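Saturday was a bread day

29 Jun 2021

I have been promising myself a proper rye loaf since January, and this weekend it finally came out of the oven looking like the ones I used to buy at the bakery in Jovville. Dark crust, close crumb, that sour smell that fills the whole stairwell. I ate two slices standing at the counter with butter going everywhere and I regret none of it!

A bit of background for anyone new. I started baking rye after a long train trip out to Llanos, where the little hotel put out a basket of it every morning (with plum jam, which I still think about). Wheat bread I could already do. Rye is a different animal. It doesn't stretch, it doesn't spring, and it sticks to your hands, your spoon, the faucet and somehow your elbows. My first loaf was a brick with a cave in it. My second was the same brick without the cave, so I called that progress and kept going.

What changed things for me was the starter. I'd been feeding my rye starter the same way I fed the wheat one, nice and loose, and it was always a bit sleepy. Now I keep it stiff, like wet clay, and let it sit for 19 hours in the cupboard above the fridge. It gets so lively! Domed on top, full of holes underneath, and it smells like green apples.

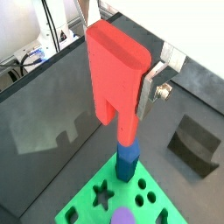 The other thing is water. I kept trying to make rye dough behave by adding flour until I could knead it, and of course it came out dry. So this time I weighed everything, left it sloppy and didn't knead at all. I stirred it with a wet spatula, scraped it into the tin and smoothed the top with wet fingers. The dough weighed 1,049 grams going in, and it filled the tin a little over halfway, which is where I like it.

My flour is from the mill at Nunwood, the medium grind. I've tried the coarse one too and it's lovely for texture, but I think it wants a longer soak than I have patience for on a weekend. Maybe in the fall.

For the bake I went in very hot for the first 30 minutes, then turned it down and left it alone for the rest, 82 minutes all told. I know that sounds like a lot. I used to pull mine way too early and wonder why the knife came out gummy. I rubbed a bit of water over the crust as soon as it was out of the tin, wrapped it in a dish towel, and then (hardest part) waited until the next day to cut it. Okay, almost the next day. It was eleven at night.

So far I've had it with butter, with smoked fish, and toasted with a fried egg. The toast wins by a mile. The edges go crisp and the middle stays chewy, and it holds up under a runny yolk without turning to mush.

Next weekend I want to try caraway and a spoonful of dark molasses in the same dough. I've already got the starter out of the fridge.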